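Utmont Storage — Customer Support
Ticket 1830
Subject: Gray tote, scuffed floor and white smudges that won't wash out
Product: Kulari open bin, rectangular, gray
Status: Closed

Customer wrote:
I keep a Kulari bin on the bench for odds and ends from the house and the garage. The bottom has gone whitish in patches and I can't get it clean. I have tried dish soap and a sponge, then a dry rag. The patches fade when the bin is wet and come back when it dries. Is the plastic breaking down? I'd like a replacement if it is.

Support replied, 9:40 a.m.:
Thank you for writing in. Please let us know the following.
Do the patches feel rough or greasy?
Does any color come off on a white cloth?
Is the bin kept in direct sun?
Has anything stronger than dish soap been used on it?

Customer wrote:
Slightly rough, not greasy. Nothing comes off on the cloth. No sun, it sits under a shelf. No other cleaners. I do drag tools across the bottom when I'm looking for something.

Support replied, 1:15 p.m.:
Marks that disappear under water and return when dry are nearly always surface wear. Fine scratches scatter the light and look white. Please try these steps.

1. Empty the bin and shake out any grit.
2. Wash with warm water and dish soap, using a soft nylon brush.
3. Rinse and let it dry overnight.
4. Rub one small patch with the Kandon plastic restorer and wait 8 hours before judging it.
5. If the patch looks better, do the rest of the floor.

Don't use steel wool or scouring powder — both make the haze worse.

Customer wrote:
Did all five steps. The patch is darker and more even. The deeper scratches still show. I have put everything back in for now and will do the rest when the bottle I ordered gets here. 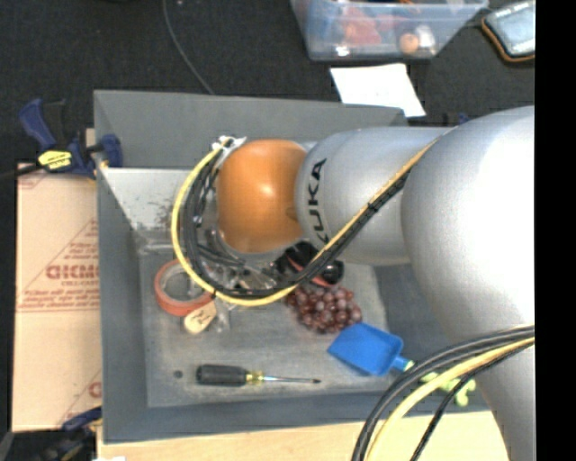 Does wear on the floor of the bin make it weaker?
Surface scuffs have no effect on how much it holds. A crack or a split at a corner is different, and a bin with one should be taken out of use.

Support replied, 4:05 p.m.:
Glad the patch improved. A cut-to-size liner (part 349) will keep new scratches off the floor if you want one. Wear from use isn't covered under the warranty, so we can't send a replacement, but we have added a liner credit to your account.

Customer wrote:
Liner is fine, thanks. You can close this.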